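Intro to Automation - Handout 7
Notes from the open day at Kuvden (read before the February lab)

Okay, so most of you made it on the bus, a few of you didn't, and everybody gets the same handout. I've typed up my scribbles from the visit and tidied them a little. If you took better notes than I did (likely!), bring them along and we'll put the two together.

Quick recap of the day. Kuvden opened up the ground floor to students, we got a short talk in the lobby, and then we were split into groups and sent to the demo rooms. Ours was the simulation room, which I was secretly hoping for. The arms in there live inside a program called Akusex. You give a simulated arm a job, it has a go, and the program keeps a record of the attempt. The host told us they had 837 attempts saved for the job we watched, and I wrote that number on my hand so I wouldn't lose it.

1. Looking from the wrist

The first thing they put up on the big screen was the view from right behind the gripper. I know some of you found it confusing at first (me too, I'll admit), so let's spend a minute on it. You're looking out past two fingers, and the gap between them is the place where something has to end up if the arm is going to pick it up. Everything else is background until the arm gets itself lined up. 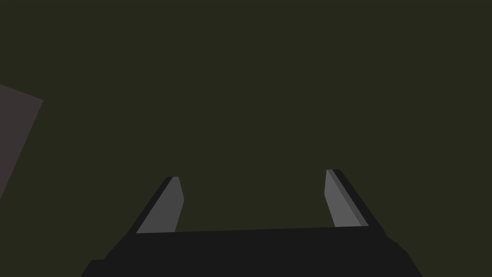 Stancombe wrote to me afterward: "I kept wanting to lean sideways to see more. How does it decide where to go next when the wrist view shows so little?" It's a great question and I'd like all of you to chew on it. My short answer is that a program doesn't have to lean on one view. It can know the angle of every joint, it can remember what it saw a moment ago, and it can have a second camera somewhere else. Which of those would you trust most if they disagreed? Write me a paragraph - I'm collecting them.

Words to know from this part:
Parallel gripper: two fingers that open and close toward each other, a bit like the jaws of a bench vise.
Contact surface: the inner side of a finger, the part meant to touch the object.
Pose: where a thing is plus which way it's turned. You need both.

2. Two arms, one workspace

After that we moved on to a wider look at the same setup, and I heard a few happy noises from the back row. Now there's arm in the way! One segment can sit right in front of the view and hide a good chunk of what's behind it, and that's called occlusion. It'll come up on the quiz. People who work with real arms deal with it every day, so it makes sense for a simulator to include it too.

The handle and the knob are worth a thought as well. A handle set low on a box and a small round knob up near the top of another one ask for different approaches, different wrist angles, maybe different finger openings. I'd plan the two reaches separately and then check whether the arms would bump into each other on the way. Our host agreed, more or less, and then talked for a good while about elbows.
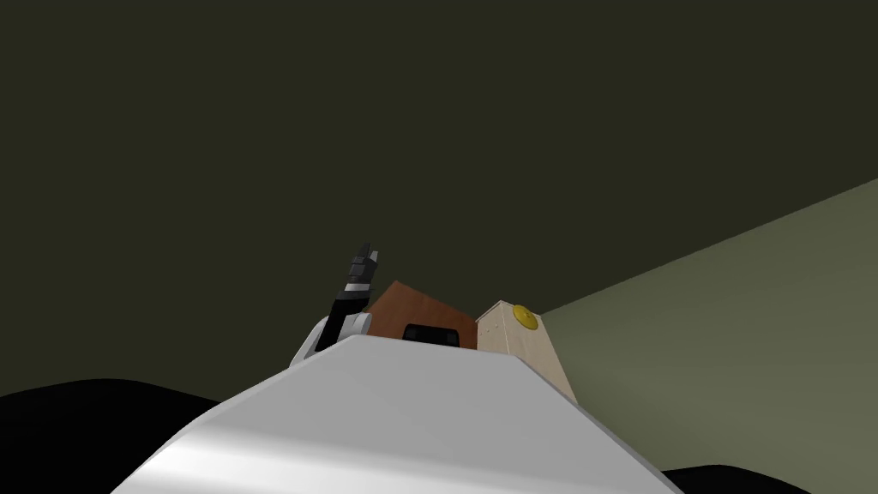
Fig. 2. Gripper beside the brown box with the black handle; beige box with the yellow knob to the right.

3. Stuff from the Q&A

Somebody asked how long a run takes. On their machines it's 40 seconds of simulated time, and then the run is stopped wherever it is.

Somebody else asked why the colors are so plain. The answer was that flat colors are quick to draw, and they can swap in fancier ones later when they want to see if the program gets thrown off. I'd like to try that ourselves.

I asked about lighting and got a very long answer, most of which I didn't write down fast enough. Sorry! The bit I caught is that they change one thing at a time.

4. For the February lab

We'll be in the Thambiah room, upstairs, past the vending machines. Work in groups of 3. Before you come:

Sketch a two-finger gripper from behind and from the side, and label the contact surfaces.
Write down one case where the arm itself would block your view, and where you'd put an extra camera.
Pick the handle or the knob and describe your reach in plain words, step by step, no code yet.

Sketches can be messy, mine always are. Hand them in at the door and keep a copy for your own folder.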